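How to test whether a machine can tidy a bedroom (before you believe the advert)

Every few months a new home robot gets a glossy film in which it folds one towel on one bare table. I have watched plenty of these and my own bed still gets cleared by me.
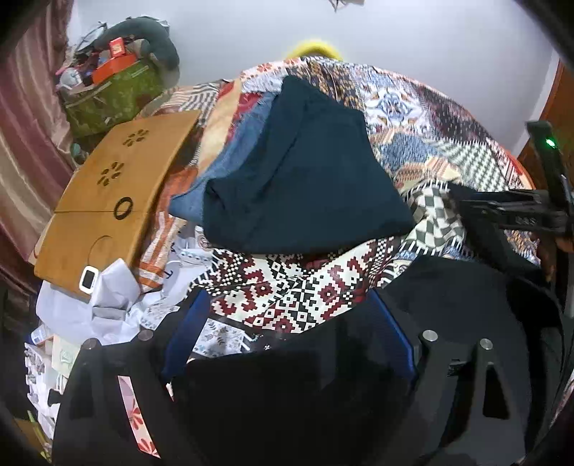 So this is a home test. It needs no robot. You take a claim, such as "clears and makes the bed", and put it against a bed that somebody has been using. I have done it with the sales pages for the Otier and the Dultel, and it takes one Sunday morning with a cup of tea.

What you need

A bed in its ordinary state. Don't tidy first. If you have a patterned cover, use it, as plain white sheets flatter the machine.
A pair of kitchen tongs.
Paper and a pen.
The maker's own film, saved somewhere you can pause it.

Step 1. Write the claim down word for word

Copy what the page says the machine does, then copy the small print beside it. The Otier page says "helps with bedroom tidying". Helps how? By the bottom of the page it has become "moves selected soft items". Those are two different jobs, and you should test the first one, because that's the one in large type.

Step 2. Sort the mess by how it behaves

Forget what things are for and think about what happens when you pinch them. Folded cloth will come up in one piece if you get under it, and will come undone if you take only the top layer. Crumpled paper and plastic shift when touched. A lap desk is stiff and flat and needs tilting before you can get hold of it. Small gadgets sit at the edge of things and slide off.

Then write next to each group whether the film shows it. In the Dultel film I found folded cloth, on its own, and nothing from the other groups. A lap desk with a gadget resting on one corner, next to a heap of wrappings, is a perfectly normal thing to find on a bed and I have yet to see a sales film go near one.

Step 3. Do it with the tongs

Put one hand behind your back and clear the bed using the tongs only. It feels silly for a minute and then it gets annoying. Note each time you:

drop something
pull up the bedcover along with the thing on top of it
have to put the tongs down and use your fingers
have to stop and think about where something goes

The bedcover is where I came unstuck. Cloth lying on cloth is hard to pick apart with two stiff fingers, and on a busy patchwork quilt it's hard to see where one piece stops and the next begins. You have the advantage of knowing it's a quilt. A machine has to work out that the dark square is part of the cover and the dark bundle is something to put away.

Step 4. Ask where it all goes

Picking up is half the job at best. Is the paper rubbish, or is there a receipt in it? Does the box get kept? Does the folded cloth go in a drawer, and can the thing open a drawer? If the film ends with everything dropped in one basket, mark it down. I can do that myself with one sweep of the arm.

Step 5. Look hard at the numbers

Waaka boasts of 3,556 successful pick-ups. Of what, out of how many tries, and in whose bedroom? If it was the same cushion each time, that tells me it can pick up a cushion. Omoren promises up to 2,000 hours of use before a service, which says nothing at all about chores.

I give each claim one point for every group from Step 2 shown in the film, at normal speed, with no cut in the middle. Neither of the 2 machines I tried this on got past one point.

What a decent result would look like

I'm not asking for hospital corners. I would be impressed by a machine that could lift a folded pile without undoing it, leave the quilt where it was, and set a gadget down somewhere I'd find it again. Three rooms, none of them tidied beforehand, no person just out of shot with a hand ready. If someone puts out a film like that I'll watch it twice and change this page.

Until then, keep the tongs in the kitchen and treat "tidies your bedroom" as you would "serves four" on a ready meal.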